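Brelton Modular Wall Lining System
Installation and Care Guide
Section 4: Fitting the Wall Panels

Applies to kits supplied from September 1, 2025. Owners of earlier kits should refer to the previous edition, which remains available from the Vimier service desk.

4.1 Before starting

Read this section in full before opening the panel cartons. The panels are supplied with a protective film on the finished face. The film should stay in place until step 9, except along the edges where the instructions say otherwise.

Store the cartons flat, indoors, for one night before fitting. Panels brought straight from a cold van may grow slightly once the room warms up, and a joint that was tight on the first day may bow on the second.

You will need:
Tape measure and pencil
Spirit level
Hand screwdriver
Rubber mallet
Soft cloths
Fixing pack 86 (supplied)
Edge trim pack 809 (supplied with corner kits only)

CAUTION: The cut edges of the posts may be sharp. Wear gloves when unpacking and when lifting posts into place.

CAUTION: Do not drill into any wall until you have checked for pipes and cables. If in doubt, ask a qualified electrician.

4.2 Setting the corner posts

1. Mark the position of each corner post on the floor. Check the distance between the marks at floor level and again at head height. A difference of up to 14 mm can be taken up by the adjustable feet.

2. Stand the first post on its mark and turn the foot by hand until the post is upright. Check with the spirit level on two faces.

3. Fix the post at the bottom first, then at the top. Leave the screws half a turn loose.

4. Repeat for the remaining posts. Do not tighten any screw fully until all the posts are standing.

Note: Floors are seldom level. The posts must be set to the spirit level and never to the line of the floor covering.

4.3 Fitting the panels

5. Start with the side wall and work towards the back. Slide the long edge of the panel into the groove of the post and press gently along its full height.

6. Where panels of different colours meet in a corner, peel the film back by a hand's width on both edges before they enter the groove. Film trapped in a groove is difficult to remove later and may show as a pale line.

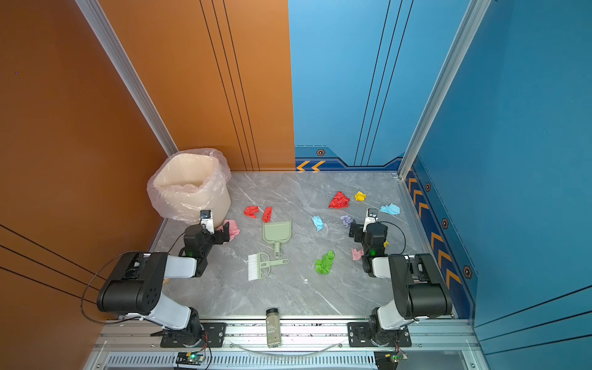
7. Tap the panel home with the mallet, using a folded cloth to protect the face. If the panel does not move under light taps, take it out and look for dirt in the groove. Force will mark the surface and is not covered by the guarantee.

8. When all the panels are in place, return to the posts and tighten the screws, working from bottom to top.

9. Remove the film slowly, starting at an upper corner.

CAUTION: Freshly uncovered gloss panels scratch easily. Do not lean tools or ladders against them.

4.4 Applied bands and stripes

Decorative bands are ordered separately from the Rizzi range. They should be applied after the film has been removed and the surface wiped with a damp cloth and left to dry. Direction markings must be checked against the room plan before the backing paper is taken off - a band cannot be lifted and used again.

4.5 Cleaning

Wipe with warm water and a little washing-up liquid. Do not use scouring pads, bleach or polish. Panels fitted near a heater should be inspected each February for lifting at the edges.

4.6 Missing or damaged parts

Report missing parts in writing to Leonardo Ferri, Customer Service, Brirkow depot, quoting form 1431 and the number printed on the carton. Questions about fitting should be addressed to Ubaldo Sala, Technical Office. Please keep all packaging until the claim has been settled.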